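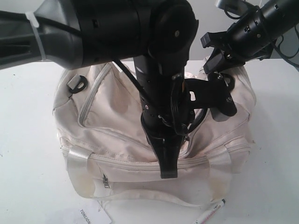
A reader wrote in June to say that my packing advice only works for people with a washing machine at the other end. Fair point. I had been writing as if every trip ended at a relative's house, and for most of that year mine did.

So for the last trip to Trindirwood I stayed at a guesthouse with no laundry and took one bag for four nights. It went under the seat on the Burkero bus, where the space is smaller than it looks on their website. If you board late you end up with your feet on top of the bag the whole way.

I took two pairs of pants, counting the pair I wore, and three shirts. The sweater was a mistake. I wore it on the bus and never again, because the guesthouse kept the heat on day and night. I should have left it at home and put the rain jacket over a shirt.

Washing in the sink was fine for socks and underwear. Shirts took too long. I hung one over the shower rail the first evening and it was still damp at the collar the next night, so I stopped bothering and bought a plain gray one at Manninen on the main street. It was on the clearance rack and I still wear it to paint in.

The book I packed was 256 pages and I finished it on the second day. I don't like reading on my phone, so after that I read the local paper and a stack of old gardening magazines from the hallway. There was a long article about pruning currants that I wish I had copied down.

Toiletries are where I still carry too much. The shampoo bottle holds 500 ml and I used hardly any of it. I have small bottles at home. They were in a drawer and I didn't look.

I keep my list in Clidon now, and I've changed it to this:

Rain jacket, no sweater
Three shirts, dark
Four pairs of socks
A longer book
Small shampoo
Plug adapter for the bedside lamp socket
A cloth bag for dirty clothes

The cloth bag is new. On the way home I had damp socks wrapped in a supermarket bag and everything near them smelled by the time I got in.

To the reader – yes, it's harder without a machine. I'd say four nights is my limit. Past that I would look for a laundromat before booking the room. Trindirwood has one behind the bus station, but it closes at noon on weekends and I found it at one.

Filed under: Travel, Getting By With Less
3 comments | 2 shares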